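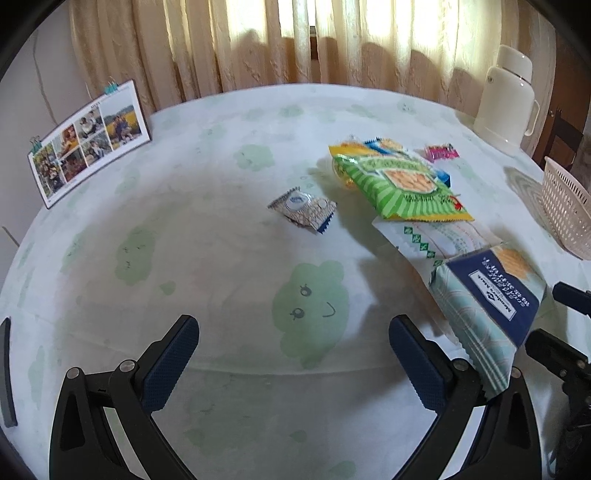

Progress report to the Olatunji Fund, 19 Jul 2026

Hi Jana, and hello to everyone at the fund who gets this forwarded. You asked for plain talk and no spreadsheet this time, so I'm taking you at your word. The spreadsheet went to your office separately anyway, with the receipts.

The big news first: the Lordale lots have clear title! All 4 of them. You'll remember that lot three had an old drainage easement running straight through the middle of where a kitchen ought to go, and that I spent most of my last report complaining about it. The county agreed to move it to the back line, the paperwork is recorded, and the family who picked that lot can put their house where they drew it. I drove out with the new survey the same afternoon and walked the stakes with them. It was muddy and everyone had a great time.

Sign-ups for the owner-builder list closed at 298 households. We then asked everyone to confirm in writing that they still wanted a lot in this county and had talked to a lender (or had a plan that didn't need one), and 219 did. I was braced for a much bigger drop. Most of the people who left the list told us they'd bought an existing house or moved for work, and a few said the idea of running their own build scared them once they read the handbook. Fair enough – I'd still prefer they find that out from a handbook than from a half-poured footing.

Now the part that isn't going so well. Permit review is slow. The county has one plans examiner for residential work, and he treats every owner-builder set as if it were a hospital. Two of our four households have their permits. The third got a second round of comments, mostly on stair details and one header size, and those went back corrected. The fourth is still finishing drawings, and that one's on us: I promised them a drafting session in spring and didn't get it on the calendar until summer. It's booked now.

Tadeo Ibarra has been running the evening classes at the Billura site and they're the best thing we do. He's covered site layout, foundations, and how to read a bid without getting fleeced. Next up are framing and rough plumbing. People bring their own drawings and spread them out and argue about window sizes until we have to turn off the lights. I sat in on the bid class and learned two things I wish I'd known when I built my own place (allowances! read the allowances!).

Money. We spent $3,565 from the grant this quarter, nearly all of it on the survey and recording fees, with the rest going to printing the handbook. That's under what we'd planned, but please don't take it as savings. The soil tests slid into the next quarter when the driller's rig broke down, and that bill is coming. I'd like to carry the difference forward under the same line if you're okay with it. Let me know if you need that as a formal letter.

You also asked about Rukgate, the lender. They've said yes in principle to construction loans for owner-builders who finish Tadeo's classes, which is a real change from last year, when they wouldn't look at anyone without a licensed general contractor. They want draws tied to inspections and a contingency in every budget. I think both are reasonable. What I don't love is the deadline they want for finishing a house, which is tight for anyone with a day job. We're still talking, and I'll send you the terms before we agree to anything.

For next quarter: soil tests done, the last two permits in hand, and the first footing poured on lot one. I'd also like to start looking for a second piece of land, ideally closer to the bus line, and I've got a retired farmer who may be willing to split off a corner. Too early to say more than that.

Come out and see the lots when you can. Bring boots.

Comments

MarshaK: So happy about the easement. Is the list going to reopen when you find more land?

dpl_builds: We did our own house under a deadline like that and I'd push back hard. Weather ate a month of ours.

Ronnie in Billura: Bid class was great. Are the framing classes open to people who aren't on the list?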